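Rirby Countertop Arm Setup Kit: a review after the third rebuild
Posted 31 May 2022

The Rirby kit promises a robot arm working over an ordinary kitchen counter by lunchtime. I have set ours up 3 times since January and I have yet to eat lunch on schedule. It costs 412 dollars on top of the arm, and what you get is a mounting plate, cable clips, a calibration card and the Girex software.

The plate is good. I torqued it once and it has stayed put. The clips are another matter. They are sized for one thin cable, and an arm with a gripper carries more than that, so you end up routing slack by eye and hoping the wrist doesn't snag it on a wide turn.
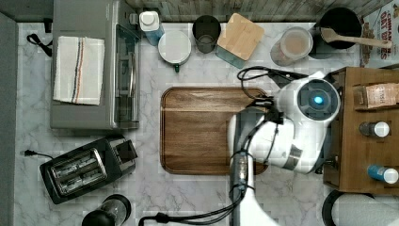

Mared Gough wrote in after my first post: You're being hard on the clips. I threw mine out, used hook-and-loop straps at each joint and left a loop big enough to put my fist through. No snags since, and the arm doesn't fault on the wrist axis any more.

Fair enough, but then why am I paying for clips? I did try the straps. They work, and they cost less than the shipping on the kit.

Calibration is where the sales page gets brave. It says 15 minutes. You jog the gripper down to a set of points, confirm each one, and Girex works out where the counter is. On a bare bench I believe it. With appliances and canisters left where a cook would want them, half the points are blocked, and the software won't let you pick your own. It just throws error 3964 and sends you back to the first screen.

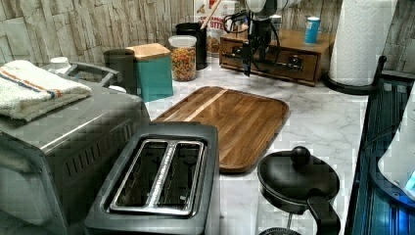

Gripper over the drawer cabinet, cables hanging free.

Drawers deserve their own complaint. The manual has you teach the handle height with the drawer shut, and says nothing at all about checking clearance with it open. Do both. Then run the whole path at the slowest speed with a hand on the stop button -- the default approach comes in lower than I'd like.

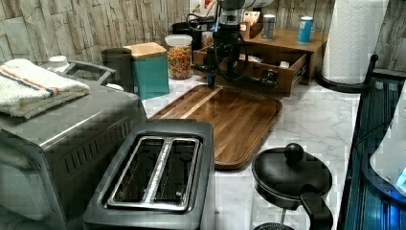 Once the path is taught, save it under a new name before touching anything else, because the Girex update wiped my saved points and support at Rirby blamed the arm. Eleri Skyrme had the same answer from them, word for word.

Upkeep is dull and mostly fine. Wipe the fingers, check the wrist screws, look for rubbed spots on the cable jackets. The plate gets my money. The rest of the box I'd skip, at least until they sell the plate alone -- I've asked twice.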